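The table and the tape

I have been thinking about masking out a bit of the dining table for most of September, and last night at half past nine, with the dishwasher going and a podcast on that I wasn't following, I finally did it.

Some history. The table is the only decent piece of furniture we own. It came from a man called Kalevi Kokkonen, who was moving to a flat with a lift too small for it, and who wanted 800 for it and took rather less after watching two of us carry it down his stairs. He told us it was a Bullberg. I have since looked up Bullberg and found a firm that makes garden gates, so either they had a more adventurous period or Kalevi was enjoying himself. I don't mind. It's a lovely pale honey colour with the grain going all the way along it in long stripes, and people stroke it when they come round, which they never did to the old one.

The trouble with a table people stroke is that everyone also wants to put things on it. By the end of any given afternoon it holds the post, somebody's jumper, a bike light, the scissors, the other scissors, a bowl of things that might be batteries or might be dead batteries, and whatever my youngest is building. Her blocks are the worst of it. I like blocks. I bought the blocks. But a block has corners, and when it's dragged across oiled wood by someone making a lorry noise I can feel it in my teeth.

I tried a tray first. The tray was from Nornetti, it had a raised lip, and it lasted until it was needed as a sledge. Then I tried a felt mat, which came rolled up and has stayed rolled up, in spirit, ever since. You flatten one end and the other end rises to greet you. It now lives under the cat.

So, tape. The idea is stolen from a nursery I used to walk past, where they'd marked out squares on the floor and the children treated them like national borders. Matte black cloth tape, the sort that tears by hand, from the drawer where I keep things for fixing the car. I tore it when I ought to have cut it, so the edges are a bit ragged and there are wrinkles at the corners where one strip goes over the next. I measured the first side with a tape measure and the rest with confidence.

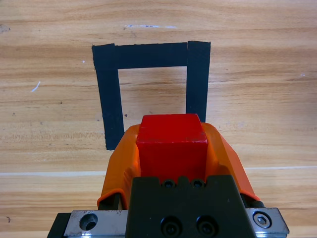 The rule is simple enough. Blocks go in the square. Anything outside the square at teatime goes back in the box, and that includes things belonging to adults, which I regretted announcing when I lost a perfectly good pen.

I'm told by my brother-in-law, who knows about wood in the way that some people know about wine, that I will be sorry when it comes to peeling it off. He thinks the glue will lift the oil and leave me with the ghost of a square for ever. He recommended a product called Adon, of which a small tin costs more than the tray, the mat and the tape put together. I've tested a bit of tape on the underside instead and will report back, if I remember that it's there.

Meanwhile the post has moved to the windowsill and the scissors have gone wherever scissors go. My wife asked whether she could have a square as well, for her laptop, and whether hers could be straighter. I said I'd see what was left on the roll.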